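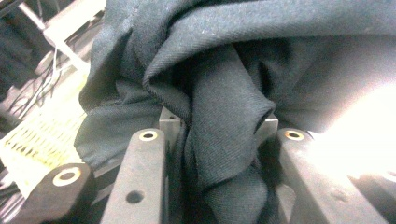

2026-10-27, Tremlow progress note, cloth handling software
From: Zineb Farouk
To: Salem program office

Short one, we're mid-merge. Money is on plan. Schedule is on plan except fold segmentation, see below.

**Done since May**

- Grasp state estimator in. Takes wrist view + finger width, outputs open / closed on nothing / closed on cloth. Runs on the Dodport machine without dropping frames.
- Episode set is at 1126 after cleanup. 39 thrown out for bad time sync, all from before the clock fix.
- Replay tool (Tiris) now scrubs video and finger width together. Saves us a lot of arguing.

**Perception**

Dark twill is fine once it's bunched in the fingers. Depth is poor on it but the edge cues hold. Glare still hurts, the exposure lock helped less than we hoped.

Sheer white is the hard one. Prints and stripes get read as fold edges, and with motion blur on top the mask jumps betwen frames. We now down-weight any frame with blur over threshold and carry the last good mask forward. Crude. Works better than the learned filter did, so it stays for now. 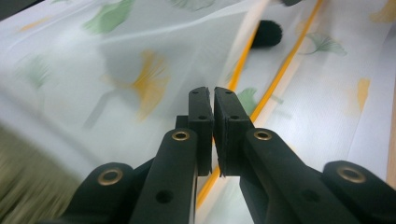
*Fingers nearly closed over the sheer ginkgo print, left side blurred.*

Thin pinches are next. When only a sliver of cloth is held the width reading is basically the same as empty, so the estimator flips to "closed on nothing" and the planner retries a grasp it already has. Added a short hold before retry and a check on whether the fold in front of the fingers is raised. False retries down to 7 on the 1126 set. Want it lower but wont hold the release for it.

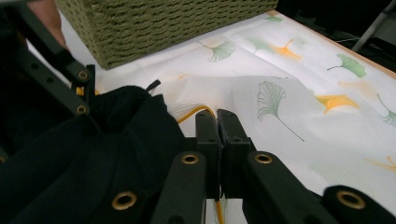
## Open / next

- Fold segmentation slips, new target is next report. Need relabeled masks on the printed cloth first.
- Planner still treats cord and cloth edge as the same class. Split them.
- Tiris export to the shared format, half done, tests failing on long episodes.
- Decision needed from you: keep paying for the second Dodport machine or fold it into Tremlow compute? Either is ok, we just need to know before the next training run.

Numbers sheet and changelog are in the usual folder. Call me if the retry stuff isn't clear.

ZF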